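9 June 2020

Moving notes, part whatever

OK so quick one tonight, I have a loaf in the oven and maybe half an hour before it needs me. People keep asking how the move went and I keep saying "fine" and then changing the subject, so. Writing it down once and then I can just send the link.

Short version: we are in Novstead. We are alive. I can't find the can opener.

Longer version. We gave notice on the Grarngate place back in the winter when everything was normal, and then by the time the date came around nothing was normal, and the landlord had already promised it to someone else. So we had to go. Three weeks to pack up nine years. I thought that would be plenty. Ha.

Boxes first. I bought new ones last time and swore I'd never do it again, they cost a fortune, and this time I couldn't get used ones because the grocery store was not giving anything away. Fair enough. So I bought new ones. Again. Whatever size you think you need, go smaller. I put all the cookbooks in one big box and it is still sitting in the hallway where the guys set it down, I can't shift it an inch. I just walk around it. My shin knows that box very well by now.

The movers. We went with Huten becuase they answered the phone, that was the entire selection process. Quote was $773 and the final bill was the same, which I had braced myself not to expect. Masks on the whole time, windows down in the truck, they asked us to stay outside while they carried. So we sat on the front wall like two kids waiting for a ride and watched our couch go by. Very strange feeling. It looked so small out there. Also so dirty.

They were late by a bit, traffic was nothing but the loading dock at the last job was locked or something. I didn't really follow. One lamp got a dent in the shade and I'm fairly sure I did that myself.

160 miles. I did it in one go with the plants on the passenger seat, belted in. The big fern lost a few fronds at a red light. Stopped once for gas and once to cry a little in a parking lot, which I had sort of scheduled in. Ate an entire bag of pretzels. Would recommend, to be fair.

Things I'm glad I did:

Took a picture of the back of the TV before I unplugged it. All those cables. Took me ten minutes at the other end, would have been two days.

Packed one bag like we were going to a hotel. Sheets, towels, toothbrushes, phone chargers, the coffee stuff. Slept like a rock the first night on a mattress on the floor.

Wrote the meter numbers down. The electric one said 3953 when we got the keys and a letter has already come through with a different number on it, so I'm going to have to call. Not today. I'll be on hold for an hour and I want to be in a good mood going in.

Things I am not glad I did:

Labeled boxes "misc." There are so many. Why. I opened one yesterday and it had a colander, a swim cap, two phone books and the good scissors. Past me was clearly losing it by then.

Gave away the shower curtain. It was a perfectly good shower curtain and I was in a mood. Took most of a week to get a new one, so, baths.

Defrosted the freezer too late. Just do it two days ahead. Put down every towel you own. I did it at midnight with a hair dryer and then had a cooler full of peas and no plan for them. We ate peas. We ate a lot of peas.

Changed the mailing address in the wrong order, too, bank first and then everybody else, so the bank sent a code to check it was me, to an address that wasn't switched over yet. That one took three phone calls.

The neighborhood though! I like it here. It's quiet but not dead. There's a bakery at the bottom of the hill doing pickup through the side window, you shout your order and stand back. And Prasertsri, the Thai place two streets over, which I'd already looked at the menu for about forty times before we even had the keys. Takeout only right now. We had the green curry on a cardboard box with a dish towel over it and it was the best meal I've had in months. Could've been the tiredness. Going back to check, for science, probably tomorrow.

Bedroom gets the morning sun which I did not think about at all when we looked at it. So I'm up at five. Every day. Currently there's a beach towel pinned over the window and it does nothing. Curtains are on the list. The list is very long. The list is on the back of an envelope and I have lost the envelope twice.

Also the floor creaks right outside the bathroom, one spot, and we've both learned to step over it at night without ever talking about it. That's when it started to feel like home a bit I think.

What else. Paint. We're not painting yet. I want to live with the walls for a while first, they're a sort of oatmeal color and I keep going back and forth on whether I hate it. The kitchen I'd do tomorrow. Yellow maybe. My sister says no yellow. My sister doesn't live here.

Laundry got completely out of hand, obviously, what with every towel in the house going on freezer duty and then riding along in a trash bag. Did not smell great. I've been working thru it a load at a time, with the sheets still to go. 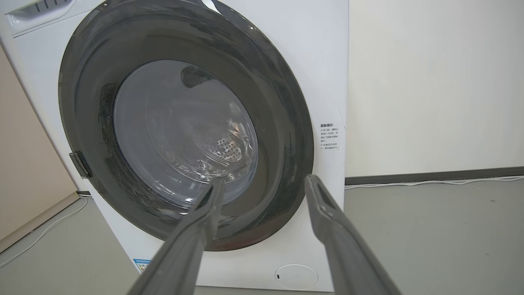
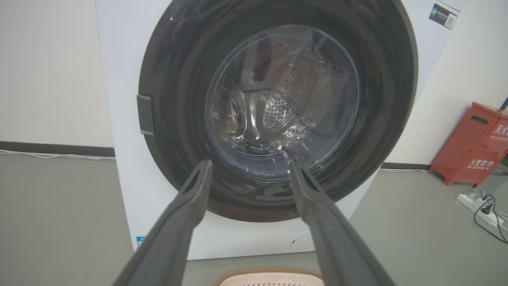
White front loader, big dark round door, up close both times.

Right, timer's going. Bread. More when I've found the can opener, and if anyone has a trick for getting tape residue off a wood table please leave it in the comments, I've tried oil and I've tried swearing.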